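4. Entering a public spending plan

Now that Tullus is set up, you can put in your first budget. Take your time with it – everything can be changed later.

1. Open the Plans tab and choose New Plan.
2. Type the opening balance. Our sample town, Kuten, starts with 1101 (all amounts are in thousands).
3. Add each service on its own line. For Kuten, enter 432 for schools and 200 for road repair.

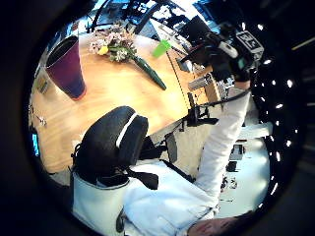 Flowers and a tumbler on a round table.

4. Press Check Totals. Kuten should show 469 left over.

Note: Tullus treats grants as income, so please don't enter them as negative spending, tempting as it may be.

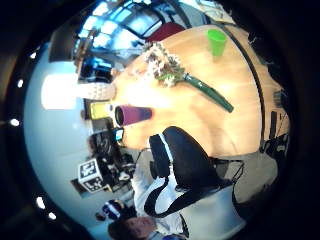 5. When you're happy with the totals, choose Save as Baseline. You'll compare every tax or spending change against this plan in section 5.

Caution: Saving a second baseline replaces the first one for good. If you'd like to keep both – and most people do in November, when drafts pile up – export the old one first.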